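List: cell-practice
Date: 25 April 2019
Subject: Re: Draft 6, fixture squareness clause

On the list, Skudura wrote:
> Clause 13 of the draft says every fixture shall sit square to the
> table it is mounted on, and that the simulated cell shall match.
> We think this is plain good practice and should go through without
> more debate. A square fixture is easy to check by eye and it saves
> arguments at handover. Can we close this one before October?

I'd sooner we didn't close it.

I've read clause 13 four times now and I still can't find the hazard or the fault it is meant to prevent. "Easy to check by eye" is a reason to like something. It isn't a reason to write "shall". If the controller knows where the fixture is, and the work frame was taught from the fixture, the angle of the table underneath makes no difference to the program. If the work frame was taught from the table holes, you have a problem that squareness will only hide until somebody bumps the thing.

The draft leans on the Ivanov survey for this, all 711 replies of it. I went back through the question. It asked whether people "prefer" a square layout. Of course they do, so do I. It didn't ask if an angled one had ever cost them a part.

What I would support is a rule that the reference frame be named on the cell sheet, along with what it was measured from. Dalti­dier already does that and it takes one line.

For what it's worth, our own model for the Dillari job would fail the clause as written:

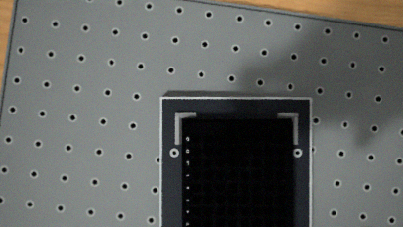

Simulated cell, dark panel over the perforated board. Board and panel are at different angles.

Would anyone on this list send that back on the angle alone? I'd want to know which frame the poses are in before I said a word about it – and clause 13 never asks.

Two smaller points. "Square" has no tolerance in the draft, so an inspector can fail anything or nothing. And "shall match" for the simulated cell needs a number too, or it should come out.

I'm voting no on 13 until the wording changes. Happy to look at a new version if Skudura wants to post one here first.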